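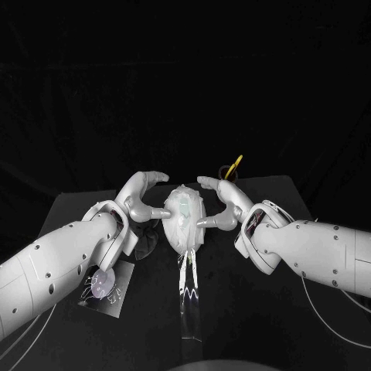

skalley_sue: Crinkly wrapping is the worst thing you could have picked for a first task and I love that you picked it. Has the group tried it with the arms driven by hand first, or did you go straight to training?

wrenchmonkey: By hand first, always! We're the Tuesday evening club at Chowdary and the rule is you don't get to train anything until you've teleoperated it yourself. Jayanthi Subramaniam set that one when she started the two-arm group and it has saved us a lot of grief. Wrapping and unwrapping is our June showcase piece. We have 64 decent runs so far and want 200 before we train (so if anyone local fancies an evening in the driving seat, shout).

giltix_fan: 200 won't be enough for crinkly stuff. We did folding napkins last year and ours was hopeless until we'd got to more than 1,841, and a napkin at least stays where you put it.

wrenchmonkey: Ouch. Was that one operator or lots?

giltix_fan: Five of us, all with different habits. One lad came at everything from the left.

skalley_sue: Then I don't think the number tells you much. Five people doing it five ways is a harder thing to learn from than one person doing it the same way each time. I'd stick at 200 and see.

giltix_fan: Until somebody else moves the thing two inches along the table and it falls over. You want the variety, it just costs you runs. We'll have to disagree on that one.

pob: Can I ask a daft question, why thumbs? I'd have gone fingertips.

wrenchmonkey: Not daft, we argued about it for most of an evening. Thumbs either side gives you a squeeze you can sort of trust. Fingertips are better for peeling bits off but the wrapping slides about and you can't feel it happening. My own go at the controls was shocking, I kept pushing when I meant to pull. The year nines are miles better than me!
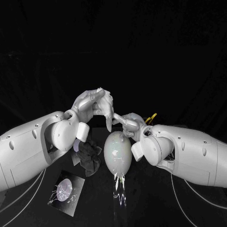
Category: Clubs & Student Builds > Two-Arm Projects

pob: Ok so what counts as a finished run? Does the object have to be standing up at the end?

wrenchmonkey: For us, wrapping off, object upright, nothing on the floor. 30 seconds is the dream, we are nowhere near it. I've been keeping the failed ones in a separate folder in case they're useful.

skalley_sue: Keep them!! Label how each one went wrong while you still remember. We threw ours out and I've regretted it ever since.

giltix_fan: Agree with Sue for once. Also write down who was driving.

wrenchmonkey: Will do, Jayanthi is making a sheet for it. I'll post the first trained attempt even if it's rubbish.

Recent in this section
Wemeo club kit: which wrist mount?
Left arm drifts after lunch break
Skalley open evening, spare seats
Napkin folding, final write-up (giltix_fan)
Showcase tables, who is bringing what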